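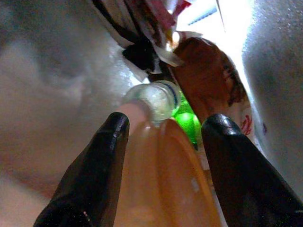 Ataahua Kingi asked at the last shift meeting whether the arms were going to leave her with only the jobs they drop. It is a fair question, and anyone applying for the posts below will want it answered too.

Mixed goods picking operatives, Plakholm site
Two posts, permanent, full time

Pronton packs and sorts mixed household and grocery goods for shops and for home delivery. Until April every item at Plakholm was picked by hand. We now have robot arms on the Tipoki line, picking bottles, packets, wrapped food and soft goods out of mixed containers. The rest of the building still works by hand and will do so for the time being.

What has changed

A picker on the Tipoki line used to lift and place items for the whole shift. The arms now do most of the lifting. People on the line set up the containers, watch the picks on a screen, clear jams and take over when an arm gives up on an item. Clear plastic, shiny wrapping and things wedged against the side of a container cause the most trouble. Soft bags that have slumped over other goods come next.

To answer Ataahua's question in writing: yes, some of the job is dealing with what the arms can't manage. To stop that being all of it, people move between the Tipoki line, hand picking and goods in during the week. Nobody is placed on the line for more than two shifts running unless they ask to be. No jobs were cut when the arms came in, and the hourly rate for hand pickers stayed the same.

Some people have found the line dull compared with hand picking, and it is noisier than the old benches. There is less bending and less walking. There is more standing in one place and more looking at a screen. Please think about which of those suits you before you apply.

What you will do

Load and level mixed containers before they go to an arm.
Check picked items for damage, leaks and split packaging.
Stop and restart an arm safely and clear the area around it.
Record failed picks with the right code so the settings can be changed.
Pick by hand on the benches when you are not on the line.
Keep your area clean and report spills straight away.

What we ask for

You don't need any experience with robots. We would like you to have worked in a warehouse, shop stockroom, kitchen or similar place where you handled goods all day. You need to be able to read labels and short instructions in English and to lift boxes during a shift. Careful notes matter more to us than speed.

Training

You will have 70 hours of paid training, split between the benches and the line. The safety part comes first and has to be passed before you go inside the guard rails. If you have not passed after a second try, you can stay on hand picking at the same rate.

Where and when

The site is on the Gresmont road, and the number 54 bus stops at the gate. Almost 300 people work here across early and late shifts. There are no night shifts on the Tipoki line. Parking is free but fills up before the early shift.

How to apply

Pick up a form at the gatehouse or ask for one by post. A CV is welcome but not needed. Tell us which shift you prefer and whether you have any dates you can't work. Forms must reach us by Oct 5, 2023.

Everyone we interview will be shown the line while it is running and can talk to the people on it without a manager present. Allow a morning for this. Wear flat, closed shoes.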